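Shared Kitchen at Presata: What Changes in March

The shared kitchen on the ground floor at Presata moves to a new booking system in March. Members will reserve time through the front desk, in person or by phone at extension 831. The paper sheet by the door comes down once the last bookings on it have been used.

Each household can hold up to three bookings at a time. A booking runs until the end of the slot, and cleanup counts as part of it. Feng-yi Hsieh at the desk can add an extra hour if the next slot is free.
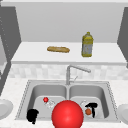 Double sink and gooseneck faucet in a speckled white counter.

Water use came up again at the winter meeting. The building's bill for the last quarter was $2,528, and most people who spoke wanted to try cheaper fixes before any talk of raising dues. Ming-te Leung has asked Grulness for a quote on low-flow aerators for every floor. Members with a dripping tap at home should report it to the desk now so it can go on the same work order.

Dishes left in the sink after a slot will be put in a bin under the desk and kept for seven days. After that they go to the Chou Street thrift store.

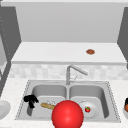 Items in the left basin of the sink.

The Lestumine supper group keeps its evening slot, starting at 6 p.m. Chia-jung Chien is taking over the menu from Shu-fen Chuang and would like to hear from anyone who can cook for a large table. The first meal under the new schedule is noodle soup, with a meatless pot on the side. Bring your own bowl.

Dry goods need a name and unit number on the package. Open bags of flour or rice must go in a jar with a lid. Unmarked food will be cleared out at the end of the month. 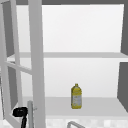 Wall cabinet with the glass-paned door open.

Chak-lun Tang is still looking for someone to share the key list with him. Leave a note at the desk.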